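Ticket 211: shift totals wrong after stoppage at Jullberg depot
Product: Rostero, payroll export
Status: reopened
Priority: was low, now medium (my change, not support's)

14:10
Opened by site admin, Jullberg. The strike ended and everyone went back on the late shift. Rostero still has 67 people marked as "absent, industrial action". Their pay for the first week back is coming out at nil. The return-to-work agreement says normal pay from the first shift worked, and the clock-in records show they worked it.

14:35
Support reply says to clear the cache and run the export again. Did both. Same 67 names, same nil. I didn't expect a browser cache to know who was on strike, but it's done and noted.

15:05
Support now says the absence code "closes itself" when an end date is entered. The end date was entered before I opened this ticket. I can see it on the stoppage record. Closed one absence by hand for a single employee and re-ran the export for that person only. Pay came out right. So the end date isn't reaching the individual records, whatever the help page claims.

15:40
Told it's fixed by last night's update. Which part? The release note has one line on it, "improved handling of absences", and could mean anything. Ran the full export again on the updated version. 57 right, 10 still nil.

16:20
Looked at the 10. All of them moved from the Kirkis site during the stoppage and have two site codes on file. Support suggests this is a coincidence. Put one of them through Testa, our practice copy, with the old site code removed, and the pay appeared. Put the code back and it went to nil again.
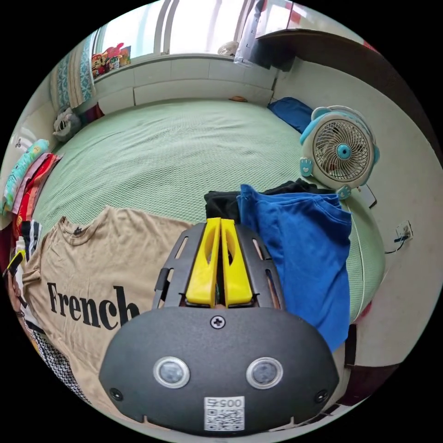 Did the same with a second employee and got the same result. I don't call that a coincidence and would like the word taken out of the support summary.

16:50
Asked to close the ticket as "resolved with workaround". No. Removing site codes by hand breaks the holiday balance, which is held per site -- see the 80 hours that vanished from one record in Testa when I tried it.

17:15
Paying the 10 by manual advance so they aren't left short. Ticket stays open until the end date carries across to both site codes and someone other than me has tested it.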